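## How do we look after Gindow?

Gindow is a robot with two arms. Each arm has a gripper, and a gripper has two fingers, like your thumb and one finger when you pick up a pea.

Every morning Endang Pelupessy wipes the fingers with a soft cloth. Dust makes them slip. Then she looks at the screws in the joints, because small movements can slowly make a screw loose — the same happens with a bicycle.

After 300 pick-ups she stops Gindow and lets the motors rest for 10 minutes. Is a cable pulled too tight? She gives it more room.

Last comes the test with crayons and baskets.

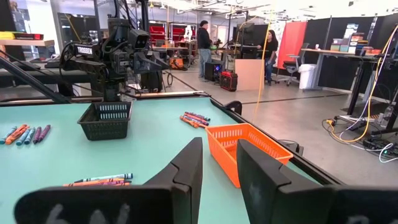 *Gindow's two black fingers, with crayons lying between them. Can you find the orange basket?*

If a finger closes crooked, Endang sets it straight and tries again.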